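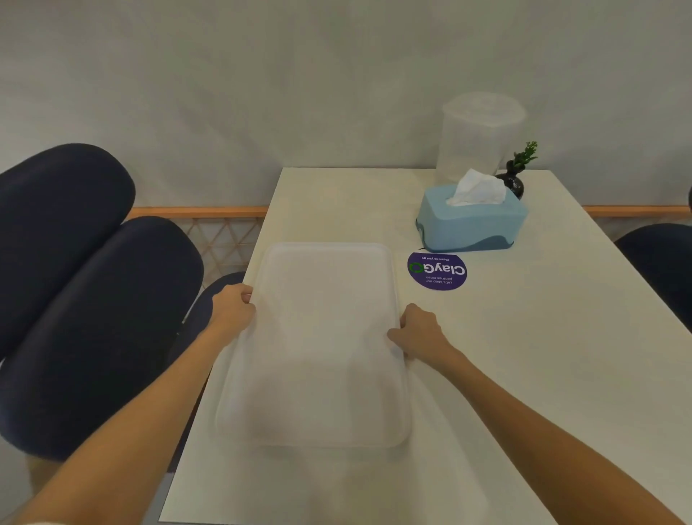 Covent Drip Tray, Large

I've been raising seedlings on windowsills for longer than I care to admit, and I've cracked more cheap trays than I've grown decent tomatoes! So when Brestmont asked me which one I'd stock, I picked the Covent and I haven't gone back.

It's a plain plastic tray with a lip, sized for 20 small pots (I squeeze in a couple more, don't tell the basil). Holds 800 mL before it gets near the rim, so you can water from the bottom and wander off for a cuppa. Comes in two colours, milky white or grey. The grey hides the dirt, but I like seeing when mine needs a rinse.

Please don't put it in the dishwasher. I did that in January and it came out shaped like a saddle.

Sold in packs of 2. Pick-up from our Dristthorpe shop is free, just ask for Tekle Workneh at the counter. The matching Cabrera lids are sold separately and they're back in stock now, finally.

Page updated September 20, 2020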